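Gruvska revises care guidance for oiled wooden kitchen boards

2021-03-04

Kitchenware supplier Gruvska has issued revised care and reconditioning guidance for its untreated and oil-finished wooden boards, replacing the leaflet packed with the products until now. The new text applies to end-grain and edge-grain boards in all sizes and takes effect with stock leaving the Prernstead warehouse this month. Boards already sold are covered by the same instructions, which can be requested through retailers.

The main change concerns the oiling interval. The previous leaflet asked owners to oil a board once a month regardless of use. The revised guidance drops the fixed schedule in favor of a water test: a few drops are placed on the clean, dry surface and left for 10 minutes. If the drops still stand up in beads, no oil is needed. If they have spread and darkened the wood, the board should be left to dry overnight and then oiled.

Waltraud Steinbach, who heads product testing at the company, said the monthly rule had led to over-oiling in homes where boards saw light use. "Excess oil stays on the surface and turns tacky, and then it picks up dust and crumbs," she said. "We were getting complaints about sticky boards from people who had followed our instructions exactly."

The company based the change on a comparison of 475 boards returned by households in the fall. Participants received their boards in October and kept a simple log of washing and oiling. Nearly 200 of the returned boards showed a surface residue that could be removed with a plastic scraper. Checking and edge cracks were found mostly on boards that had been stored flat while damp, and the number of oilings made little difference to that result.

Storage instructions have been rewritten accordingly. Boards should be washed on both faces, wiped, and stood on a long edge until dry - never laid on a wet counter or leaned against a radiator. Washing only the face that was used is now listed as a common cause of cupping, as one side swells while the other does not. Dishwashers remain excluded, and a board that has been through one is not covered by the warranty.

For reconditioning, the guidance calls for sanding with 120 grit to remove knife marks, followed by 200 grit once the surface is even. Sanding should follow the grain on edge-grain boards. The surface is then dampened, allowed to dry, and sanded lightly a second time before any oil is applied. Food-grade mineral oil is still the recommended finish. Olive and sunflower oils are ruled out, as they can go rancid in the wood.

The leaflet also covers Enache board wax, a blend of beeswax and mineral oil that Gruvska began distributing last year. It is described as optional and should go on only after the oil has soaked in for a full night. The Skindetti line of lacquered serving boards is not affected by any of the changes. Those boards should not be sanded or oiled, and damaged lacquer cannot be repaired at home.

Retailers may continue to sell boards packed with the old leaflet until existing stock runs out - no recall or relabeling is planned. A printed supplement will be sent with the next delivery to each store. Steinbach said a separate sheet on bamboo boards is in preparation, with no release date set. 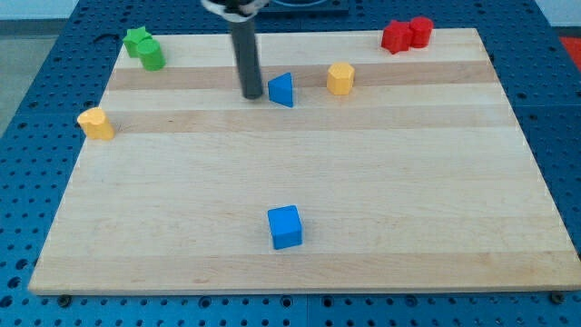
Maple cutting board with alternating lighter and darker strips.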